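November 13, 2019

Packing materials, carry-on from Bleddyn's list. Aim for this session was to settle which thin bags stay in the store and which go, and to get the small stuff off the table and into baskets before the Mornus delivery.

Started with the drawer under the window. It held bags from at least three suppliers, all pushed in together, most without a size on them. Sorted by feel first, then by holding each one up to the light. The Skandgate ones are the stiffest and go cloudy where they have been folded. The Losa ones tear at the side seam, as Francine said in May, and I have put them all out for recycling. Kept 29 plain medium and 10 plain large.

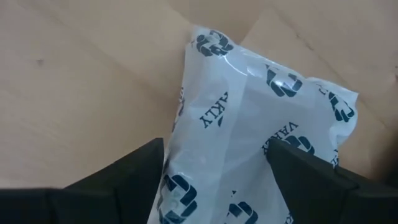 Printed bags are a separate problem. We have never had a rule for them and they end up mixed with the plain ones, which matters when something is being sent back to a customer. The translucent white sort with navy emblems and lettering is thin enough that the folds and layers underneath show through the plastic, so a label put inside ought to be readable if it sits flat against one side. Have not tried it yet. The gloss could be a nuisance for tape. Mireille thinks printed bags should be for internal use only – offcuts, spare cable, things waiting for a shelf. I agree, and have written that on the drawer.

Folding: tried lengthways in three, then rolled. Takes up less room than the knot Rosaire does, and opens with one pull. Anything too creased to fold flat goes in as filler.

Baskets next. Dorian wants lids. I don't, as lids get put down somewhere and lost, and the last set from Babalola went that way inside a month. What I want is something that can be carried with one hand and rinsed out.

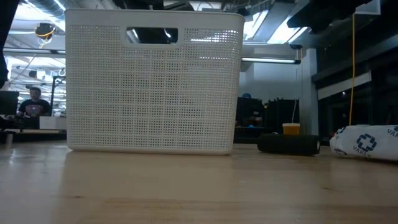 Does a basket with holes in the sides do for small parts?
Only if they are bagged first, otherwise the screws and washers find their way out and on to the floor.

So the order is bag, label, basket. Heavy things at the bottom, and no loose batteries. Wipe the basket out between jobs – grit collects along the inside edge at the base.

Costs: a box of 80 plain medium bags would see us to spring. Francine to check whether Mornus will add it to the order already placed, or whether there is a second carriage charge.

Still to do:
Shelf 39, left as it was, needs emptying before anything new goes on it.
Ask Bleddyn where the old label roll went.
Try the label-inside idea on a printed bag, with pencil and with marker.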